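# Chapter 5: Wood in the Home

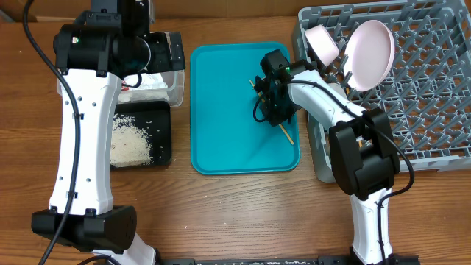
*Waltanberg, October 2, 2018*

Vilmos Fodor has repaired furniture in Waltanberg for most of his working life. When a customer brings in a table, he turns it over before he looks at the top. The underside has no polish on it and has rarely been cleaned, so the marks of the saw and the plane are still there. From these he can usually tell how the boards were cut from the log, and from that he can tell how the table has moved over the years.

Wood moves. This is the first fact a student of household materials has to learn, and most of this chapter depends on it. A board takes up moisture from damp air and gives it back to dry air. As it does so it swells and shrinks, mostly across the grain and very little along it. A tabletop made of several boards can be noticeably wider in a wet summer than in a heated room in winter. If it has been screwed down tightly to its frame, something has to give, and the usual result is a split.

Older makers knew this and left room for it. They held the top with wooden buttons that slide in a groove, or with screws set in slotted holes. Fodor keeps a split top from the village of Szekeres that was fixed with 49 nails. The owner had added more nails each time the crack opened.

## Grain and how to read it

Grain is the direction in which the fibers of the tree run. On a flat surface it appears as lines or bands, and on a table these most often run the long way. You should know the direction of the grain before you sand, wipe, or oil a piece of wood. Sanding across it leaves scratches that show up as soon as a finish is put on.

The pattern also depends on the cut. Boards sawn straight through the log show arches and ovals. Boards cut toward the center show straighter, closer lines, and they tend to stay flat. They cost more — there is more waste at the mill.

## Finishes

A finish slows the movement of moisture but does not stop it. Oil soaks in and is easy to renew. Varnish forms a film on the surface and resists spills better, but once the film is broken the damaged part is hard to patch. Wax gives a soft shine and little protection.

Aranka Orbán, who taught home crafts at the Trestik school until May, had her classes test all three on offcuts of the same board. Each piece was given a spoonful of water and left for up to 5 hours. You will repeat her test at the end of this chapter.

**Before you read on:** Find a wooden table at home or at school. Note which way the grain runs, then look underneath and sketch how the top is joined to the frame. Keep the sketch for Section 2.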